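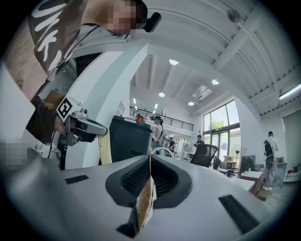 Hirano Jendness

Kolberg mainstore is moving. Quick one from me as the landmark only went out in group this morning and half of you will have missed it under the gift spam.

The old sim closes 10/01/2018, midnight grid time. After that the landmark in your inventory dumps you in the sea or wherever the nearest infohub is. New place is over on Noten, same grey roof, same awful staircase, bit more room by the landing point. Already open so you can go and poke round now. Bring your draw distance down first, the trees are heavy.

What's going and what's staying. All the mesh coats and boots are coming across. So are the jumpers, the kids' range and the shoulder pets. The older system clothes are not — anything with a blue corner on the vendor gets deleted with the region and won't be put back up. I counted 19 of those boards still out last night, mostly skirts, plus the two tartan scarves everybody used to wear. They're marked down to 200 Lindens each till the doors shut. The gacha machines on the upper floor are also stopping. No word on weather they come back in some other form, the notice just says "retired".

Gift cards still work. Store credit carries over, you don't need to do anything, but if your balance looks wrong at the new terminal send a notecard with your full avatar name (not your display name!) and the date you topped up. Don't IM, they cap. Redelivery terminal is by the front door on Noten, left hand side, and does cover the old blue corner items if you bought them before the move.

Group: joining fee stays at 500 from what the notice says, and it goes up in July. Members at last look, 2,615. If you were in the old update group that one is being shut, so free up the slot and use it for something else. Subscriber is still free to join but you don't get the monthly gift.

There's a hunt on at the new place as well. Small brass buttons hidden round the shop and garden, one Linden each, prizes are bits of the winter set in colours that weren't sold. Unisex apart from the tights. I found a few by the pond and then crashed. Hint board is inside the shed.

Jendness, who had the skybox over the old sim, say they're off to there own parcel but no landmark yet. Will add it when I get it. Their rug and lamp set is still on Marketplace in the meantime.

Last thing — lag. Noten was full when I tried at teatime and let me in on the fourth go. Take off the scripted hair, take off the HUDs, go early in the day if you can. Avatar limit on the new region is lower than the old one and they've asked people not to camp at the redelivery terminal.

SLURL is in the group notice, second attachment.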